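The Last Bus to Lokmont

I should say straight away that I only got on the bus because of the rain. I'd been in Flilbridge all afternoon trying to return a kettle, and the shop wouldn't have it back without the box, and who on earth keeps the box? So there I was at the stop outside the bank, with a kettle under my arm and no umbrella, when the 9 came round the corner with its lights on and I thought, well, that'll do.

It wasn't my bus. My bus is the 3, which goes past the end of my road and takes twelve minutes if the lights are kind. The 9 goes to Lokmont by way of Bukard and every farm gate in between. But it was warm in there, and I told myself I'd get off at the roundabout and walk back.

I didn't get off at the roundabout. I'd like to tell you I had some grand feeling about it, a voice in my head or something, but I was trying to get the lid of the kettle to stay shut and I missed it.
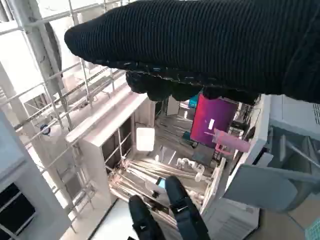 By the time I looked up we were out past the garden centre and there were no street lamps at all. There was one other passenger, an old woman in a green coat sitting right behind the driver with a seed tray on her knees. She'd wrapped it in a bin bag against the wet and she kept lifting one corner to check on whatever was in it, the way you'd check on a baby.

"You've missed your stop," she said, without turning round.

I said I had, yes, and how did she know?

"You've got a Flilbridge face," she said. I still don't know what that means. I've looked in the mirror since and I can't see it.

She was going to Mokgethi, she told me, and I said I'd never heard of it. Well! You'd have thought I'd said I'd never heard of the sea. Mokgethi was the house at the top of the hill, she said, past the church at Bukard, and everybody used to know it. Her aunt had named it. It had an orchard with 300 trees in it once, all apples, and people used to come on the train for them, back when there was a train. Now there was one tree left and she was going up to take cuttings off it before the house was sold.

"In October?" I said. I don't garden much, but I know you don't do apples in October. My dad had an allotment and he was very firm about that sort of thing.

"It's sold on Monday," she said. "So it's October or it's never."

I couldn't argue with that. I asked if the new people might let her come back in the winter, and she gave me such a look. The new people, she said, had been round with a tape measure and a man about a swimming pool.
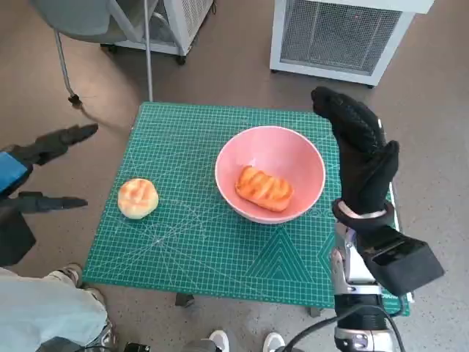
Anyway, we got to the church and she rang the bell, and I rang it too, which was silly as it was already rung. I don't know why I stood up. I had a perfectly good seat and a dry coat by then. But she had the tray and a bag of tools and a torch, and it was a steep lane, and I kept thinking of her up a ladder in the dark. So I took the bag and she took my kettle (she insisted, she said it was only fair) and off we went, with the driver shouting after us that he'd be back through at ten to nine and he wasn't hanging about.

The house was dark. There was a For Sale board lying flat in the hedge. We went round the side, through nettles up to my elbows, and she walked straight to the tree without even putting the torch on. It wasn't much of a tree, if I'm truthful. It leaned right over with its chin on the wall, and half of it was ivy. But it had apples on it, small yellow ones, and she made me eat one there and then in the rain.

I've tried to describe that apple to people. It was sharp first, and then it was like pear drops, and then there was something at the back of it like the smell of a cupboard. I had three. I'd have had more but she told me to hold the torch steady.

She cut and I held. She wiped each piece on her sleeve, laid it in the tray and tied a bit of wool round it, and all the time she told me about the trees that used to be there, row by row, as if they'd been neighbours. The one by the gate that never fruited. The one her aunt wouldn't have anyone climb.

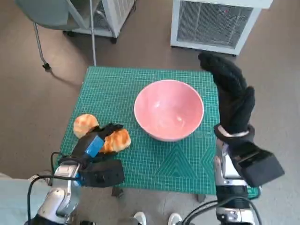 The driver told me, when we got back down to the church at nine minutes to nine with mud up to our knees, that his own gran had an apple off that hill and wouldn't hear a word against it. He said they never take when they're cut this early. She'd be lucky to get one.

"One will do," said the old woman, and she gave me back my kettle. It was full of apples.

I've got a twig in a pot on the kitchen windowsill now, with a bit of red wool round it. I look at it every morning while I'm waiting for the water to boil in a saucepan.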